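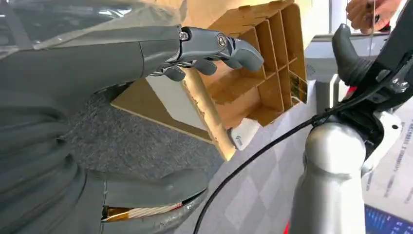
Photo: Matúš Tóth / Plikbridge

Filed under: Tutorials > Motion planning > Contact tasks

Setting up a guarded approach to a box edge

By Aitana Marín
Updated 26/08/2021

This tutorial covers the first part of a box handling task: bringing a robot fingertip to the top edge of a cardboard box and stopping there without crushing it. The steps use the Prutelus planner and the Rostberg controller bridge. If you use another stack the order of work is the same, but the parameter names will differ.

You need a calibrated arm, a hand that reports joint torque, and a planning scene that already contains the floor and the table or stand near the box. If you have not done the scene setup, do that page first.

Step 1. Model the box as an open shape

Do not load the box as a solid block. A divided carton has cells inside, and the planner should know that the open side is open. Build it from flat panels: the outer walls, the dividers, and any flap that sticks out. Flaps matter. In the setup at the top of the page a flat cardboard panel extends out below the hand, and a plan that ignores it can send the thumb straight into it.

Name each panel. You will need to switch collision checking off for one of them later, and that is hard to do if the whole carton is a single mesh.

Step 2. Get the tilt right

Most pose estimators assume the carton sits flat. When it is tilted, fit a plane to the outer face first, then fit the top edge as a line on that plane. Worn cardboard gives a noisy edge. Frayed or peeling paper shows up in the depth data as points floating off the surface, so set the outlier distance to 4 mm and run the fit again. We keep up to 1000 points per face. More than that slowed the fit and did not change the result.

Check the fitted line against the live view before going on. If it is off by more than a finger width, move the camera and repeat.

Step 3. Pick the contact finger

Set contact_link to the tip of the longest finger. Curl the others so they hang clear of the wall. In Prutelus this is a hand preset called point_soft. Save your own copy under a new name, because the preset is overwritten when you update the package.

Then allow contact between that one link and the top edge panel only. Leave every other pair checked.

Step 4. Split the motion in two

Plan a free motion to a point 47 mm from the edge, measured along the approach direction. From there, switch to a straight line move at low speed with a torque limit. The bridge stops the arm when the limit is reached and holds position.

Start with these values:

approach_speed: slow
stop_mode: hold
filter_window: 2

If the arm stops early, in free space, the limit is too low or the gravity model is wrong. Any sleeve or sheet over the arm adds a little load and drag. Redo the gravity calibration with the cover on, in the same state you plan to run in.

Step 5. Add the cables and the second arm

Cables are easy to leave out of the model and they cause a lot of the stops. For a thick corrugated sleeve, use a chain of capsules and give it extra padding on the outside of the bend. For a thin cable that crosses the work area, add a flat keep-out zone. It will cost you some reach.

If a second arm shares the space, load its current joint state at the start of each plan. Do not use the saved home pose. Shiferaw can publish both arms on one topic, which saves you from syncing the clocks by hand.

Step 6. Test

Run the free motion alone first. Then run the guarded move with the speed scale at its lowest setting and someone at the stop button. Log joint torque for the whole run. A good contact looks like a short clean rise followed by a flat line. A slow climb usually means the finger is sliding along the edge or bending the board.

Matúš ran this set of steps on our rig in June and changed only the torque limit between cartons. His config file is in the Plikbridge repository under examples/box_edge.

The next page covers holding the box with one hand while the other arm works on it.

Tags: contact, planning scene, cardboard, two arms

2 comments | Share

Contact | Copyright Plikbridge | Back to top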